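3.2 Teaching the tray task

We chose clearing a lunch tray as our main task for reasons that will be familiar to anyone who has shared a kitchen. The work is dull, everyone believes they do it correctly, and no two people do it alike. A robot that learns from people inherits all of this. Our written instructions to operators therefore fit on one index card: scraps go in the bin, dishes go in the rack, and please stop when something falls on the floor.

All demonstrations were given by remote control with the Kesus hand controllers, one per arm. We first tried moving the arms directly by hand, as in the Marulanda pilot study, but an operator leaning over the table tends to block the very thing the robot is supposed to be looking at. Remote control fixed this and introduced a new problem, namely that people cannot feel how hard they are squeezing a cup. After two practice sessions most operators had stopped apologizing to the tableware.

Each demonstration was recorded from above and at the wrists (Figure 3). The wrist views are ugly. They blur whenever the operator hurries, and a single cup can fill a large share of the image. We kept them anyway - the last inch before contact is where the overhead view is least helpful, and where most of our early policies went wrong.

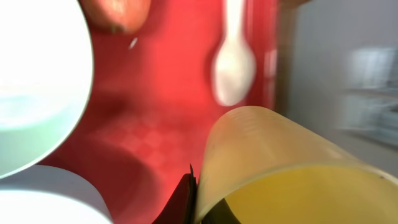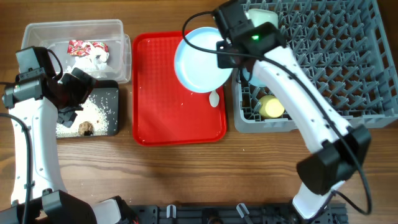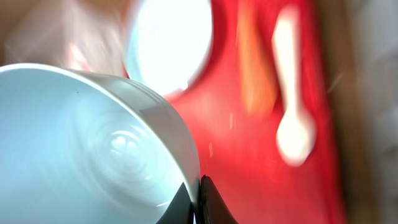 Cloltico Workshop Papers, Vol. 2, p. 500

Figure 3. The tray task during teaching. The middle picture shows both arms at the table, with the right gripper holding a plate; the first and last are wrist views, each with a cup close to the gripper.

Food made the task harder than the dishes did. Rice in particular has no respect for experimental design. A grain that sticks to a tray in one demonstration may travel to the table in the next, and operators disagreed about whether a stray grain counted as unfinished work. Pattinasarany chased every one of them. The rest of us had a more relaxed view, and the policy trained on our mixed data learned to hover over a grain for a while and then leave, a fair average of the group.

We discarded demonstrations in which the operator dropped an item and gave up, but kept those in which it was picked up again. These recoveries turned out to be worth having. A policy trained only on tidy runs had no idea what to do with a spoon lying at a strange angle and would go through the motions of lifting it from where it ought to have been. Operators at the Drarkolville site were asked to work at their normal pace and not to show off, a request that was honored until they learned their times were being logged.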